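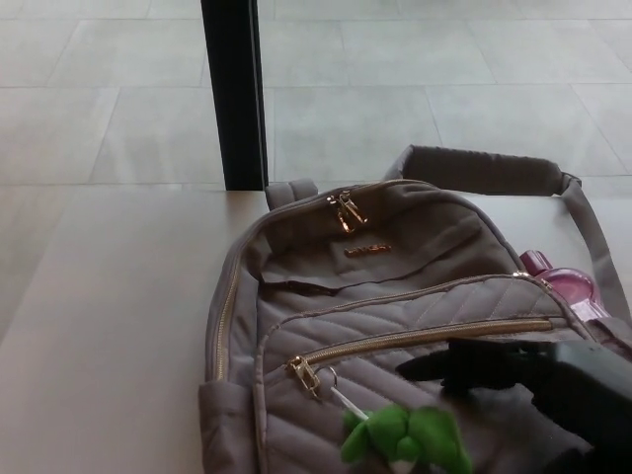
Gripper over the front pocket of a quilted backpack, bottle at the side.

Sandberg bench trials, September 2018

The gallery supports the equipment plan for the Osent handling cell, due for approval in January. The budget line covers one arm, two sets of fingers and a table – Gistberg quoted the table at 800 dollars, delivery excluded. Floor space is fixed at 90 square feet.

Soft goods set the gripper specification. Slim fingers are preferred for zippers and pull tabs; the wide set from Nunik stays on the list as an option at 1020 dollars. Spare finger pads are budgeted separately at 100 dollars per year.
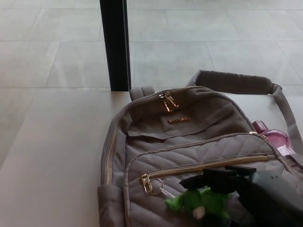

Front zipper with pull tab, split keyring and green plush toy. Small hardware of this type decides finger width.

Contact: Sandberg equipment planning | © Sandberg | Back to top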